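Town pool to reopen Sunday with longer hours and a towel charge
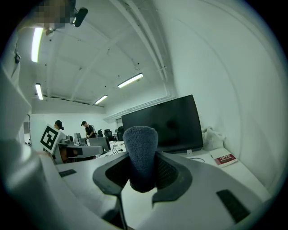 A rolled or folded dark blue-gray terry cloth item.

The Ollusley public pool will reopen to swimmers on Sunday at 8 a.m. after a summer of repairs to the roof, the boiler and the changing rooms.

The building on Tratport Road closed in June when a routine inspection found rust in the steel supports above the deep end. The town had planned to do the roof work over two winters, but the pool's insurer would not cover public sessions until the supports had been replaced. The work was combined with a boiler replacement that was already in the budget.

"We would have liked to stay open for the warm months, and we know people missed it," said Joyce Mohamedi, who manages the pool for the town. "Doing it all in one go means we don't have to shut again in January."

The new schedule adds early sessions on weekdays, when lane swimming will start at 6 a.m. instead of 7:30. Evening sessions will run until 9 p.m. on Tuesdays and Thursdays. The shallow pool, which was open only in the mornings before the closure, will be available until 5 p.m. every day except Monday, when the whole building is closed for cleaning.

Admission for adults stays at $8. Children under five swim free with a paying adult. Season passes that were valid when the pool closed will be extended by the length of the closure, and pass holders do not need to apply. The new end date will show on the front desk system the first time the pass is scanned.

The main change for regular visitors is at the front desk. The pool used to lend towels at no charge to anyone who asked. From Sunday, a towel will cost $2 to rent, with the money added to the price of admission at the desk. Swimmers may still bring their own.

Mohamedi said the free towels had become one of the larger running costs in the building after heating and staff. The pool bought 3025 towels over the past several years and replaced many of them because they had worn out or had not been returned. Laundry was sent out to Roklow, a commercial laundry on the east side of town, and the bill went up each year.

"A lot of people took two or three and left them on the benches," she said. "We think a small charge will bring the number down. If it doesn't, we'll look at it again in the spring."

Roklow will continue to wash the pool's towels under a new contract. Pickups will be made on three days a week instead of six.

School groups and swimmers in the town's senior program will not pay the charge. Neither will parents attending the baby and toddler class, which returns in the first week of September with a new teacher, Esi Kyei. Kyei has taught at the Matoušek Swim Center in the next county and will also run the beginner class for adults.

The adult class has space for 34 people, split across two evening sessions. Sign-up is at the front desk or by phone, and a deposit is required. Kyei said most of the people who called during the closure had never had a lesson.

"Some of them have kids who swim and they want to be able to get in with them," she said. "They don't need to be able to put their face in the water on the first night. We start at the wall and go from there."

In the changing rooms, the old wooden benches have been taken out and replaced with plastic ones bolted to the wall. There are new hooks in the shower area and a second family room next to the main entrance. The lockers are the same ones as before, though the locks have been changed and now take a four-digit code set by the user. Coins are no longer needed.

The roof work came in slightly under budget, according to the town's works department. The boiler cost more than planned after the contractor found that a section of pipe under the plant room floor also had to be replaced. The difference was paid from the town's building repair fund.

Two items on the original list were put off. The diving board will stay closed until a new base has been fitted, and the vending area in the lobby will have no hot drinks until the wiring there has been checked. Mohamedi said she did not have a date for either.

Parking will be tight for the first two weeks. The contractor is still using the north side of the lot to store scaffolding, and the spaces closest to the door are set aside for visitors with permits. Drivers can use the library lot across the street after 5 p.m. and all day on weekends.

There will be no opening ceremony. The first session on Sunday is lane swimming until 10 a.m., followed by an open swim until 4 p.m. The slide will be in use during the open swim only. Swim caps are not required, but long hair must be tied back in the lanes.

The full schedule is posted in the lobby and at the library desk.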